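Projects > Kinell > Gripper upkeep > Progress notes

Kinell handheld grippers – where we are, 5/27/26

Hi Åsmund, you asked for the short version this time, so I'll try (no promises!).

The big job since February was the finger plates. Pair two had developed a wobble at the joint housings, and I'd been tightening the little knobs every morning like a guitar player. I finally stripped both sides down, cleaned out the grit and put in the new bushings from Boström. The total came to $154, which I've charged to the parts line. Pair two has now logged 2,103 open-and-close cycles since the rebuild and I haven't touched a knob once. I'm very happy with that!

The marker blocks took longer. Two of the printed squares had scuffed corners and the tracking kept dropping out whenever I turned my wrist, so I reprinted the lot on matte stock and stuck them down fresh. My routine now is to check for the green light on each block, wipe the squares with a dry cloth, and then do a few slow reaches on the white table before any real recording. Flowers make a good test object – thin stems, soft petals, and you feel it right away if one finger is pulling harder than the other.

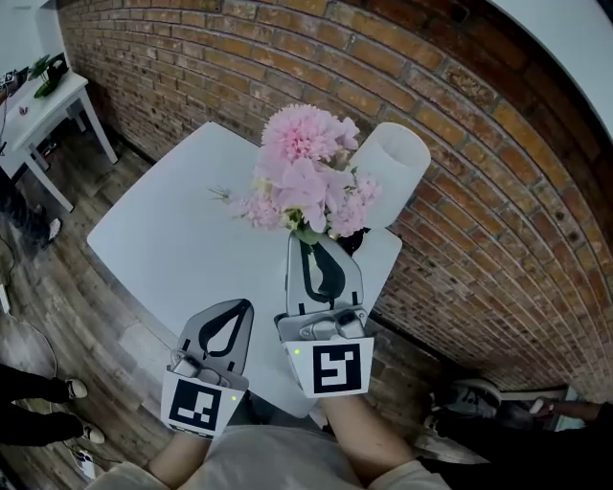
What's left before the next payment

1. Calibration on pair one. It's still on the old Zaltunico settings file and reads a hair wide when closed. I need half a day.
2. Spares. Nallex quoted 28 days for new finger plates, so I'd like to order now. Can you okay that by email?
3. The service log. We promised you 2,000 cycles between teardowns and pair two is past it, but I want the same from pair one before I write it up.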